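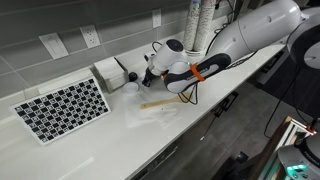 Why does my save in Skalley go back to an earlier level after I switch from the laptop to the desktop?

The desktop is loading its own local save and then overwriting the cloud copy with it. Skalley compares the play counter stored in each save file, and the file with the higher counter wins, whichever one was written last. If you replayed old levels on the desktop while offline, its counter can be ahead even though its level progress is behind.

Details from the original post:

Game version 1.147, bought through the Dellby launcher, same account on both machines. On the laptop I am at level 40 of the Cledbridge campaign. When I start the game on the desktop it shows level 11, and the next time I open the laptop that shows level 11 as well. It has happened twice. Cloud saving is switched on in the launcher on both. I have not tried reinstalling.

3 answers

Answer 1 (accepted)

To add to the short version above, this is the order that worked for me on the same build.

Close the game on both machines and quit the launcher fully, including the tray icon. On the desktop, disconnect from the network. Open the Skalley folder inside Documents and move the file called profile.sav somewhere else. Move it, do not delete it. There is also a profile.bak in the same folder and this has to be moved too, or the game restores from it at the next start.

On the laptop, look in the backups folder. The game keeps the last few saves there with the play counter in the file name, so the one you want may be called something like profile_984.sav. Sort by date modified and ignore the counter. Copy the right one up a level, rename it profile.sav, start the game and check that the campaign map shows the level you expect. Finish one turn in any level, as the game only uploads after a completed turn. Quit from the main menu and wait for the launcher to show the sync as complete.

Then reconnect the desktop and start the launcher. With no local file present it downloads the cloud copy without comparing anything.

If the backups folder on the laptop only holds level 11 saves, the later progress is gone from that machine and you would need to ask support whether they hold an older cloud version.

Answer 2

Same problem here. I turned cloud saves off and carry the file across on a USB stick. Works fine.

Answer 3

Check which publisher account the game is linked to as well as the launcher account. Bhatt moved the puzzle titles to its own login in February, and after that the link could be different on each machine. Mine was signed in as a guest on one of them. The account name is in small text at the bottom of the options screen, under the audio sliders.

Comment on answer 3: Linked to the same one on both, I checked. Moving profile.bak was the part I had missed. Level 40 now shows on the desktop.

Comment on answer 1: The folder is in AppData on my install, not Documents. I think it depends on whether you had the demo first.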